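I caught Leidy Valderrama on a Saturday with her sleeves rolled up, sorting dishes for the Bedoya sale. "I love square ones," she told me, "they stack so neatly!" I'm a round plate person myself - we agreed to disagree. She grew up helping at her aunt's café and still can't walk past a good bowl.

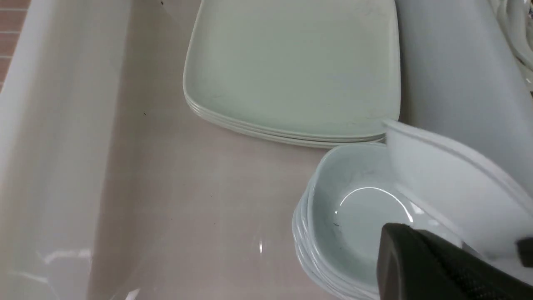 So do plates and bowls get sold together? "Separately, mostly. People come in for bowls and already have plates at home."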